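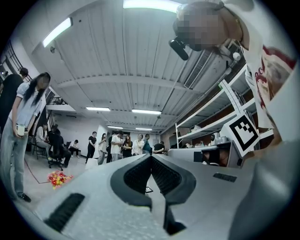 Leaning in, upper right

dogar_213: Cullton council votes Monday on the border housing plan. Mayor Toledo says he'll reject it. Anyone going?

nsomboon: Yes. He did say he likes the part about faster hearings.

Stamard Steve: He's right to reject it. 196 beds is too many for a town this size.

nsomboon: It's 30 beds. 196 is the whole county.
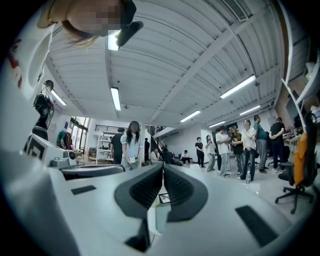
Gripper, with a small screen on the floor

Stamard Steve: For now it's 30. Still no.

tza: Balogun and Rangel are both yes votes. I don't see how he stops it.

dogar_213: He can veto. Doors open at 6.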